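Clernport Household Help > Cleaning > Food smells and stains

Crayfish lunch at a desk: what order do you clean up in?

Posted by Omolara Dauda

I work from one end of a long light wood desk and we eat at it more often than we should. On Thursday it was takeout crayfish, and the shells ended up in a pile on the dark gray desk mat with the rest of lunch around them. By evening I had thrown everything out, wiped the mat with a damp paper towel and gone home. The next morning the room smelled like a fish counter and there was a sticky patch on the mat that grabbed my sleeve.

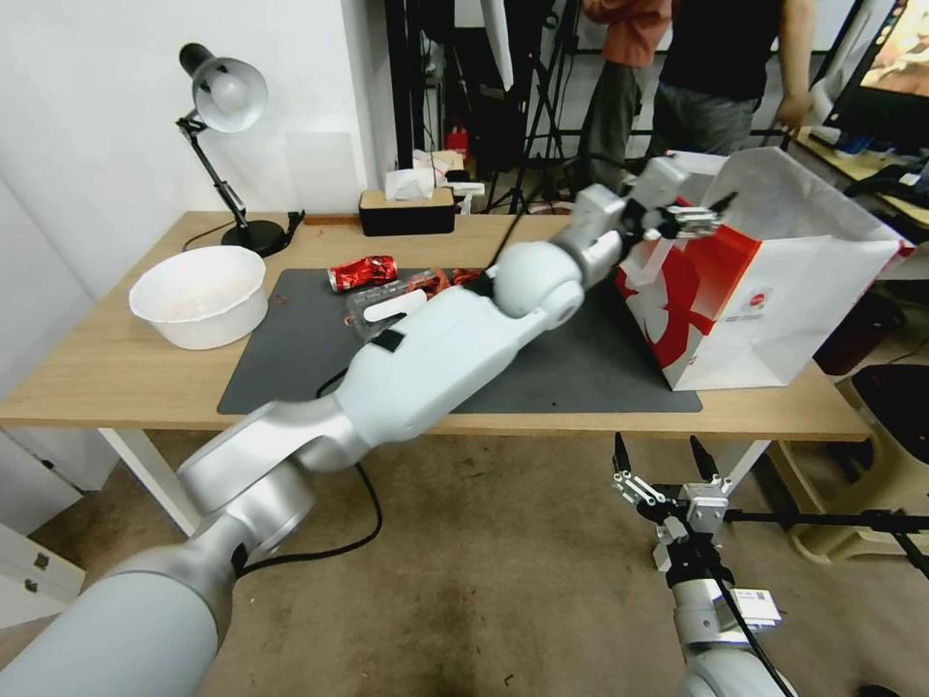

I have a spray cleaner, dish soap and a bucket in the hall closet. The mat is some kind of smooth soft material and I don't know if it can be soaked. The desk has an oil finish, and I was told when I bought it to keep standing water off it. There is also a lamp at the back with a cord that runs over the top, so I can't just flood everything.

What I would like is an order to do things in, so that I'm not wiping the same spot three times. Also, can the shells go in the paper bag the food came in, or will they leak through? Our trash goes down to a shared bin that gets emptied twice a week.

4 replies hidden (off topic). Viewed 1,448 times.

Na-rae Heo

Shells first, always. The smell comes from the juice and the bits left in the heads, and it gets worse by the hour in a warm room. This is the order I use after a meal like that:

Turn off the lamp, unplug it and lift the cord out of the way.

Put the shells in a plastic bag, squeeze the air out, knot it, and put that inside a second bag. Paper alone will not hold. It goes soft at the bottom and you find out on the stairs.

Pull out anything that is still food and decide on it right then. Bread in a tied bag can be kept. Cherry tomatoes can be rinsed and go back in the fridge if they haven't sat out all afternoon.

Stack the trash by type: cans in one place, plastic boxes in another, cups and tissues last. Tip out any cup before you pick up the next thing. A cup lying on its side can still have a mouthful in it.
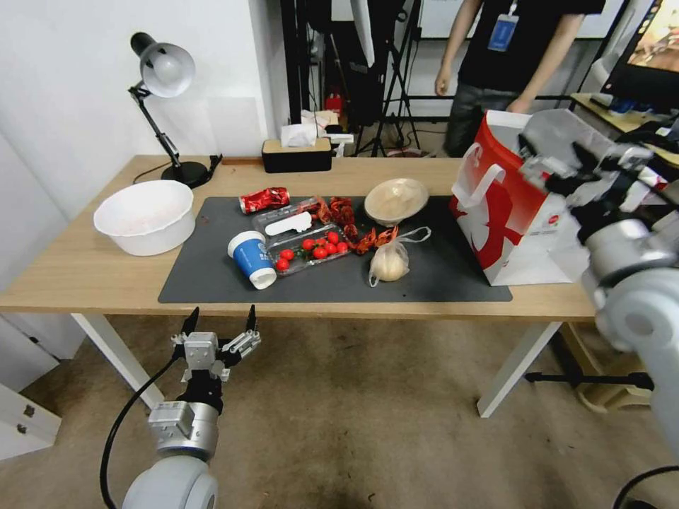 Carry the mat to the sink or the tub. Most smooth desk mats can take lukewarm water and a little dish soap on both sides, but check the label if yours still has one. Rinse, stand it on its edge, and leave it overnight. Do not put it back damp, or you will trap water against the wood.

Wipe the desk last, with a cloth that is wrung out hard, along the grain. Then go over it with a dry one. If the smell is still there, a small dish of white vinegar left out for a few hours helps. I would skip the spray cleaner on an oil finish.

The big bowl needs hot water and soap too. Plastic holds on to chili oil, and a pink tint may take several washes to fade.

Tanko Ojo

just put newspaper down next time. roll it up, throw it out, done. I have not washed a desk since 2,000 something

Aigars Petrauskas

Na-rae's order is good, but I'd change two things.

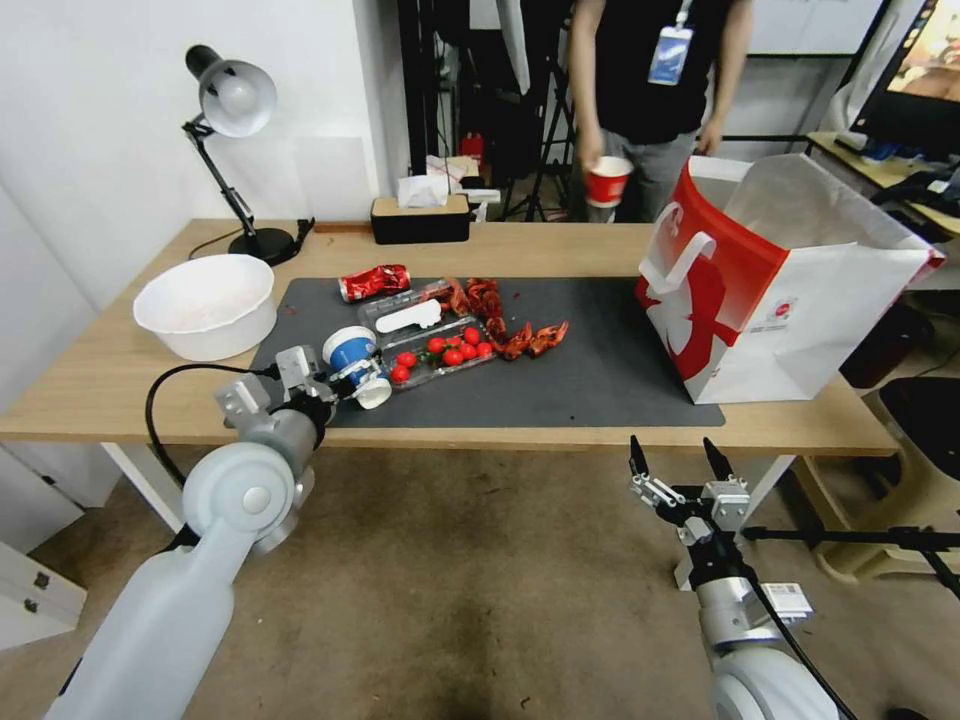
Plastic takeout boxes are where I lose the most time, so I empty them before I touch anything sticky. If you go for the shells first you have greasy fingers for the rest of the job, and everything you pick up needs wiping. With a divided box, take the fork or spoon out and put the tomatoes in a clean dish, and the box is ready to rinse. It takes a minute, and then you can do the shells and wash your hands once.

The other thing is the bag. Tanko's newspaper would work, but if the paper bag from the restaurant is still standing there, use it for the dry trash only - napkins, cup, lids. Keep it well onto the desk while you fill it, or the first heavy thing will take it over the side. Rinse and flatten the can and recycle it separately.

On the smell: if the bin is only emptied twice a week, freeze the knotted shell bag until the morning of the pickup. My wife was against it for one summer and now she does it herself.

Omolara Dauda

Thanks. The mat went in the tub last night and it came up fine, the sticky patch is gone. The label says hand wash, so that settles that. No room in our freezer for shells, but I'll double bag them.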